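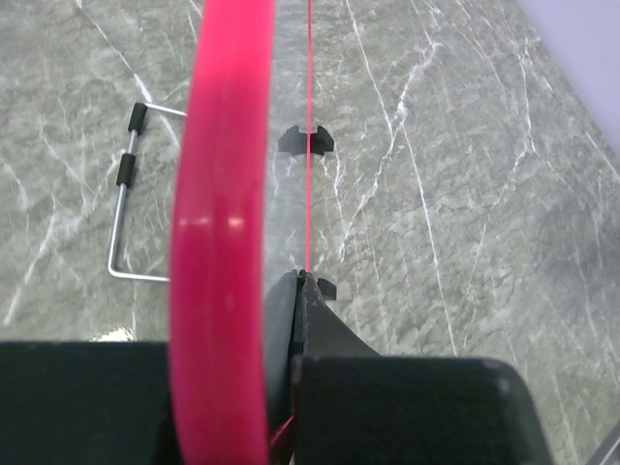 Page 2 of 2

Are 156 examples enough for a whiteboard wiping task?

Posted by cilmont_bench

We have two arms on one rail, a small whiteboard on stand feet and a blue eraser. The Kallska guide says 2,000 examples before you train anything. That sounds to me like a number picked to sell storage. I have 156, all driven by hand, and my boss wants a yes or no by Monday. Has anybody here trained on a set this small and had it work on a board that wasn't in the same spot every time?

Kedir Teshome

Depends what's in the 156. If the board always stands near the back and the writing is always one line across the middle, you have one example many times over. I'd move the board, change the writing and swap which arm starts. Then hold some back and test on those. I don't trust the 2,000 either, but I trust a small set of twins even less.

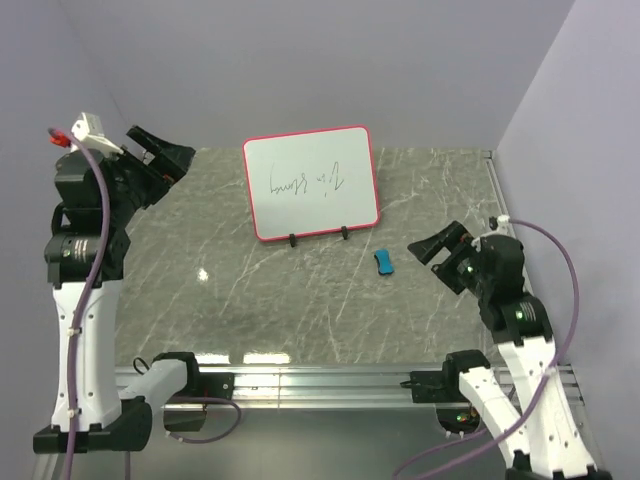 Gebremichael disagrees, and says variety added too early just gives you a policy that is bad everywhere. Get it working in one spot first, then widen. Also throw out any run where the driver hesitated - the model will copy the pause.

zurnwood_9

just train it and see. costs you one night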